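Notes for week 3: comparing hand-held grippers
Zodwa Mabuza
October 17, 2021

OK, so these are the notes I promised, cleaned up a little from what I scribbled during the session. If you missed it, read these and then come find me in lab hours, because half of this only makes sense once you've squeezed something yourself!

We're comparing two fingertip setups this month. The Kustis fingers have a smooth rubber face, and the Prarnska ones have fuzzy fabric pads. Same exercise for both: you hold the gripper in your hand, close it on an object, lift, tilt, set down. No arm yet (the arm comes in after you've turned in your first log sheet).

Why start by hand? Your own wrist is very good at telling you when a grip is bad. You feel the object start to turn in the fingers well before it falls. Once the gripper is bolted to an arm you lose all that, and you're left squinting at camera footage and arguing with your lab partner. I've done plenty of that arguing.

What to write down

For every object, do 10 lifts with each set of fingers. Write down slips, drops, and anything that turned when it shouldn't have. A slip is when the object moves in the fingers but stays held. A drop is a drop. Please don't invent a third category – last year somebody had "semi-drops" and I still don't know what to do with that log sheet.

Hold the tilt for 3 seconds. People rush this part.

Where to grab

Tall things are where it gets interesting. Grab a long tube near the bottom and all that length above your fingers wants to swing. Grab it in the middle and it's calm, but then you may have no room to set it down neatly. Try both heights and note which one you used, or your numbers won't mean much to the next person.

Also look at how the pads meet the surface. Flat pads on a round tube touch along a thin line, so a pad that gives a little can help. It can also wear out, so check the edges for fraying before you start and put it on the sheet.
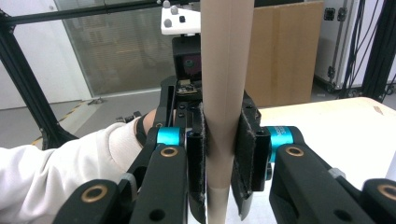

Cardboard is sneaky, by the way. It feels grippy, so you squeeze less, and then it twists on you during the tilt. Or you squeeze too hard and dent it, and every lift after that is a lift of a different object. If you dent a tube, swap it and start that set over. I keep a stack of 30 so you don't need to feel bad about it.

Camera check

Before you record anything, close the fingers on your object and look at the live view. Can you see both contact points? If one pad is hidden, shift your grip on the object until it isn't. The Malledik viewer lags a bit when it first opens, so give it a moment before you decide something's broken.

For next time

Bring your log sheets with both finger sets filled in, and read the Long handout on linkages up to the part on pivot play. We'll wiggle some joints and see how much slop there is.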